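Robot Corner: How Do You Buy a Hand?
Part 4 of our series on planning a robot club

Hello again, young engineers! Last time we talked about motors, and so many of you wrote in afterward that I had to make myself a second pot of tea just to get through the letters. Almost all of you wanted to know the same thing. How does a club decide what to buy, when there are so many parts and never quite enough money?

So let's plan for a gripper, the part of a robot that does the job of your fingers. The ones in these pictures are hand-held, and the thing to be handled is a plastic bottle with a black cap and a red label.

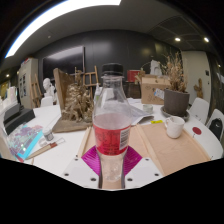
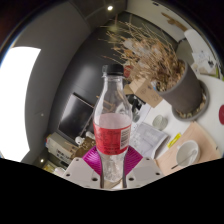
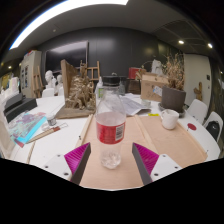
Heledd Lewis: My group did this the wrong way around! We bought the biggest gripper we could afford and then went looking for something to do with it. It was far too wide for the little blocks we wanted to stack, and we had spent everything, so we couldn't get smaller fingers until the next year. Please tell the children to write down the job first.

Consider them told, Heledd, and thank you. Write down the job first. Take a sheet of paper and put at the top, in your best handwriting, what you would like your gripper to pick up. Be fussy about it. "Things" is no good at all. "A plastic bottle, standing on a table" is much better, and "an empty plastic bottle, standing on a table" is better still, because a full one weighs a great deal more and might need a stronger hand.

Now for the money part, which I promise is more fun than it sounds. A budget is a plan for your money that you make before you spend it. If you have ever stood in a store with your allowance in your pocket and worked out that you could have the comic or the ice cream but not both, you have already made a budget (a small one, but they all work the same way).

Let's pretend along with the club at Nenesside, who are doing exactly this. They have 300 dollars. The gripper they like best is called the Burnari, and it costs 260 dollars. Hooray, you might say, buy it! But wait a moment and do the subtraction with me. If you take 260 away from 300, you have 40 dollars left, and that 40 dollars has some work to do.

First there is shipping, the cost of getting the box to your door. Then there are spare finger pads. Pads are the parts that touch things, and parts that touch things wear down, just like the soles of your sneakers. Look at the pink ridges on the grippers in the pictures, and imagine how rubbing against bottle after bottle could smooth a ridge away. The Nenesside club would like two spare pads. Then there are screws, which are very cheap and very good at rolling under cupboards.

Efe Nwosu, who looks after the club's shopping list, taught the children to draw two columns. One column is called "Must Have" and the other is called "Would Be Nice." The gripper went into the first column straight away. So did the spare pads, after a bit of arguing. A carrying case with a shiny handle went into the second column, and I am told there was some sighing, but a cardboard box with an old towel in it will do very well for now.

You should also ask whether you need to buy the thing at all. Could you borrow one for a month? Could you share with another club? The children in Salem and the children in Cakport own one gripper between them. Salem has it for two weeks, and then off it goes to Cakport for two weeks, with a little notebook tucked in beside it where everybody writes down anything that has come loose. Each club paid only half the price, and they have become pen pals into the bargain.

If you do buy, here are some questions to ask the seller, and please don't be shy, as sellers get asked questions all day long:

How wide does it open?
How heavy a thing can it hold?
Can I buy new pads by themselves?
Does it come with instructions, and are they in a language I can read?
What happens if it arrives broken?

Write the answers on your sheet of paper, under the job you wrote at the top. Then read the whole sheet again from the beginning and see whether the gripper still fits the job. Sometimes it won't, and you will feel rather grumpy, but your money will still be in the jar.

Something to try at home: find a plastic bottle and a ruler, and measure how wide the bottle is at its widest place. Your gripper would have to open wider than that. Now measure a mug, and don't forget the handle! Make a list of five things from your kitchen, put them in order from narrowest to widest, and send it to Niamh Ó Gríofa at the Robot Corner desk. She will print as many lists as she can fit in Part 5, when we'll be talking about batteries and how to tell when you need a new one.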